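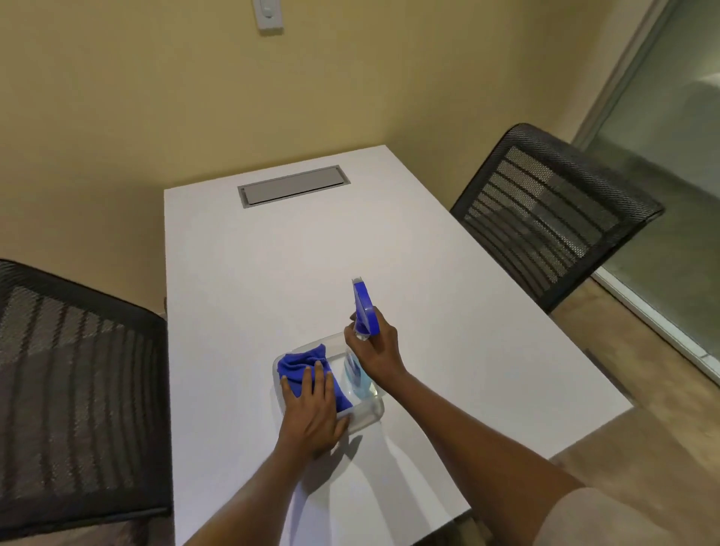
Can one Anduvow set cover both a walking tour and a seated round table for a visiting delegation?

It can handle the two in turn, provided the transmitter is moved from belt clip to desk stand and switched to its conference setting before the meeting starts. It can't run both settings at once, so a group that splits in two will need a second transmitter.

Anduvow interpreting set, 36 receivers: review

The international office at Solbridge University bought this set for incoming visits, mostly partner faculties and officer cadets on language exchanges. A typical visit has a museum walk, a stop at the library, a talk in a lecture room and a formal meeting with the department. Before this we used whispered interpreting, which works for a few guests and fails for a coach party.

The set comes in a hard charging case with a transmitter, a lapel microphone, a desk stand and single-ear receivers. It has three channels. We use the first for the host language, the second for the interpreter, and leave the third free.

Range

The maker states 70 metres in the open. In the main courtyard we got that without dropouts. Inside, results depend on the building. The Peltier Library has thick internal walls and a steel mezzanine, and the signal became rough as soon as the interpreter went down the stairs ahead of the group. With the interpreter in the middle of the party the problem went away. The museum, all on one floor, gave no trouble.

Sound

Speech is clear and a little thin. There is a low hiss when the speaker pauses, noticeable in the reading room and masked everywhere else. The lapel microphone picks up medals, lanyards and stiff collars if clipped too close to them. Fix it to the outer edge of the jacket and check it with the wearer walking.

The delay is short enough that guests laugh at more or less the right moment. In the Talpur Hall the room loudspeakers and the receivers were slightly out of step, and several guests turned the receiver off for the opening speech and put it back on for the interpreter.

Battery

The transmitter has a 3000 mAh cell. It lasted from the morning welcome to the end of the evening concert on one charge, with the unit switched off over lunch. Receivers show only a green or red light, so there is no way of telling a half-full one from a full one. The case charges all of them together but needs its own mains adaptor - a USB lead won't do it.

Hygiene

Ear hooks are smooth plastic and wipe clean. The foam pads are push-fit and need replacing between groups. Spares are sold separately, and the price is high for what they are.
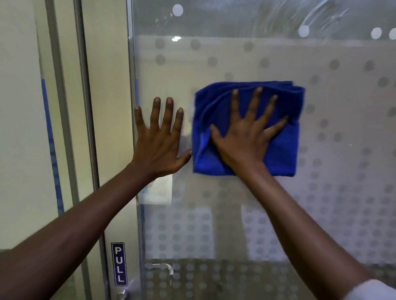 Handing out and getting back

Each receiver has a number printed on the back, in grey on black, which is hard to read in a dim foyer. We added white labels. Sign them out against the delegation list and collect them at the door of the last session, before the group photograph. After the April visit two went home in uniform pockets and came back by post.

Faults

One receiver arrived with a loose volume wheel and was replaced. The channel button isn't lockable, and guests press it by accident when they adjust the hook. A short note in both languages, placed with the programme, reduced this.

Verdict

Suitable for campus visits with one main group and one interpreted language. For longer conferences with several languages, a fixed booth system is still the better purchase. We have kept the set and ordered a second transmitter.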